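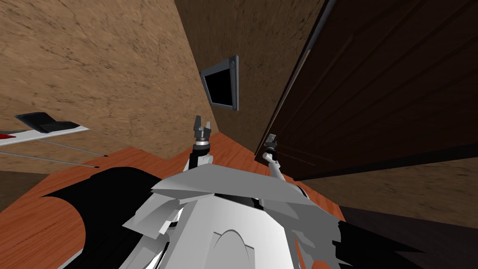

Kalkidan Assefa asked at the design review why the planner should use the wrist view at all when the simulator already exposes every object pose. The objection is fair for the Daly baseline, which reads ground-truth state. Our controller is meant to run without it.

3.2 Controller and perception

Pose estimates come from Kosum and pass to the Jetow planner, which returns a joint path for one arm at a time. The other arm is treated as a static obstacle. Replanning is triggered when the estimated peg axis moves by more than 3 degrees between updates. Each episode is capped at 600 control steps.

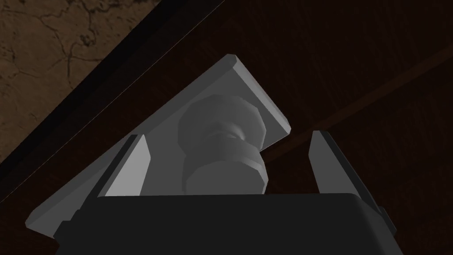

Figure 4. Wrist view in simulation, gripper open, peg between the fingers.

We ran 90 evaluation episodes after training the estimator on 4,000 rendered views. Most failures were axis errors at steep plate angles. Ibsa Shiferaw's patch to the Trasard logger now stores the estimate next to the true pose, so these can be separated from planner timeouts.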